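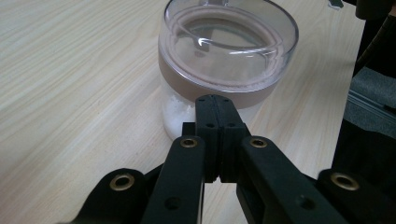
3. Construction of the hand-held grippers

3.1 Parts and assembly

The grippers were built in a shared workshop in Asberg, using the printers and hand tools open to all members. We started from the Ukement finger design and changed the linkage, which in our first attempt bent sideways when the fingers were closed hard. The second version has thicker arms and a wider spacing between the pivots. Both grippers of a pair use the same printed parts, mirrored where needed.

Pivot holes were printed slightly undersized and opened up by hand with a reamer. Printing them to final size was tried first and gave a loose fit on one machine and a tight fit on the other, so the hand step was kept. Brass fittings were pressed in with a bench vice. Two arms cracked during this step and were reprinted with more walls. A complete set of parts for one gripper takes around 40 hours of printing, most of it for the body and the long finger arms.

The fingertip blocks are held by screws and can be changed without taking the linkage apart. This matters more than we expected. Fingertips wear along the inner edge, and a tip that no longer closes flat will let thin plastic slip. We replaced tips whenever a strip of paper could be pulled out from between the closed fingers.

3.2 Mounting and cabling

Each gripper carries a metal plate on top. The first plates were flat and flexed when the cable was pulled, and were replaced after a few sessions. Cables run down past the hand and are left slack. We tried fixing them to the forearm with straps, but the users found this tiring and the straps moved the gripper when the elbow was bent.

The table is the same one used for our earlier work with the Bhutto arm. Its height was not changed between users - a weakness we return to in Section 5.

3.3 Handling trials

Trials were done with household containers, bought locally or brought from home. Users worked at the table with a gripper in each hand (Figure 2) and were asked to bring a container to the middle, steady it with one gripper and work on it with the other. They were given no instruction on which hand should do what.
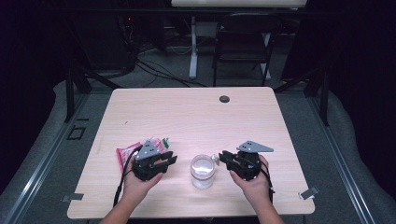
Why use hand-held grippers when the robot arm is already in the workshop? A person holding the gripper can try a grasp and correct it in a few seconds, so faults in the fingers show up much sooner than they do when each motion has to be set up on the arm.

Figure 2. Two-handed work at the table with a pair of grippers.

We logged 926 attempts by 8 users. Of these, 900 were kept for the analysis and the rest were dropped, mostly where the log had stopped before the attempt was finished. Logging was done with Onside, running on a laptop beside the table. It writes one file per attempt, and a missing end mark was taken as a stopped log.

Wide round containers gave the most trouble. The fingers do not open far enough to go round the body of a large jar, and users pressed against it from both sides with closed fingertips instead. This works on a full jar but an empty one tends to turn. Rubber sheet glued to the tips reduced the turning, though it peeled at the corners and had to be trimmed back. A longer finger arm was drawn up in October and has been printed once - the pivots have not yet been fitted, and it is left out of the results in Section 4.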